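Report on our visit to the Cabral open day
Automation in Everyday Life module, second-year project

Background to the visit

For our project this term we were asked to choose one household job and find out how near it is to being done by a machine. Our group settled on folding laundry, partly out of interest and partly (I will admit) out of a deep dislike of doing it. We had already read a fair amount by the time February came round, but reading only takes you so far, and when we saw that Cabral was holding an open day on teaching robots to handle cloth we put our names down straight away.

It was a longer journey than we had bargained for. We changed at Corska, where the connecting bus had gone without us, and walked the last stretch in drizzle with our notebooks stuffed up our coats. Everyone was very kind when we came in dripping, and there was tea, so we were soon in better spirits.

What was demonstrated

The first talk was on why cloth is so awkward. A mug keeps its shape wherever you put it, so once a machine knows what a mug looks like it has a good start. A T-shirt has no such manners. Drop it twice and you get two quite different heaps, and the sleeve you were after may be underneath, or inside out, or bunched up against the collar. We had all understood this in theory from our reading, but it was another matter to stand next to someone working through ordinary clothes with a two-fingered gripper held in the hand, and to notice how much our own fingers do without being asked.
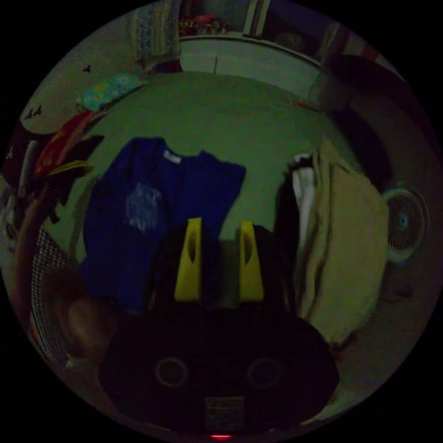

The idea behind the method is that a person shows the job, over and over, and the recordings are used afterwards to train a robot. The project is called Venden, and its aim is a machine that can cope with the washing of an ordinary home, where things are different sizes and colours and hardly anything is new. We were told that a single task might need 100 good recordings before it is worth training on, and that spoiled ones are kept in a separate folder as they can be useful too. I found that rather comforting as a student.

We had a long list of questions, which we had promised ourselves we would keep short. The one that led to the best discussion was about speed. The target for one garment is 90 seconds, which had several of us laughing, as most of us would be through half a basket in that time, but it was pointed out to us that a slow machine can carry on while you are out at lectures.

Having a go ourselves

After lunch the visitors were allowed to try. I had expected it to be easy and it was not! Squeezing the fingers shut is simple enough, but you lose the feel of the cloth completely, so you have to judge by eye whether you have hold of one layer or two. My first few attempts picked up both layers of a shirt together, and my next few picked up nothing whatsoever. It took me 17 tries to get a fold I was willing to show to anyone, and even then one side was a good bit longer than the other. The rest of the group did better and have mentioned it since.

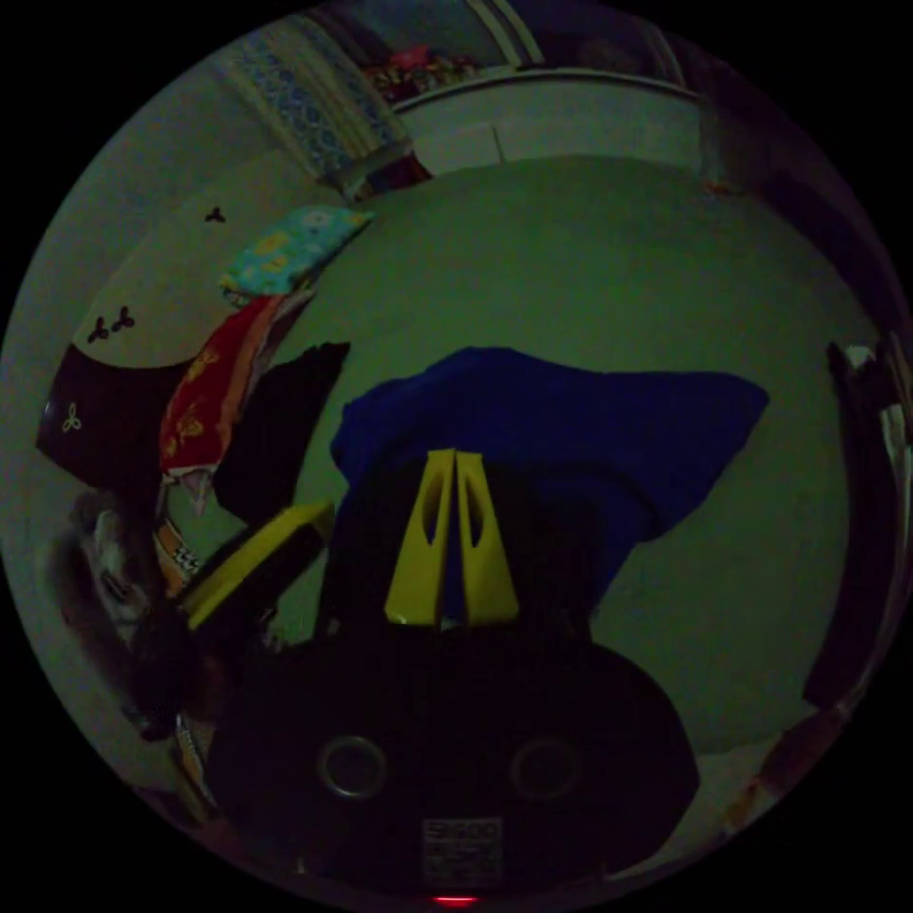
Rustix, commenting on our draft, asked whether corners were really the hard part, and thought that telling one layer from two would trouble a robot far more. On reflection we agree, and we have changed the plan for our own small test because of it. We had meant to compare only where the cloth was held. We shall now compare thin and thick fabrics as well, using tea towels and an old jumper, and note each time whether one layer or both came up.

Still to do

We need to write up the test, redraw the chart of folding steps (the present one has the sleeves in the wrong order) and send a thank-you letter to Cabral, which should have gone already. We would also like to ask whether any of the spoiled recordings could be shown in class.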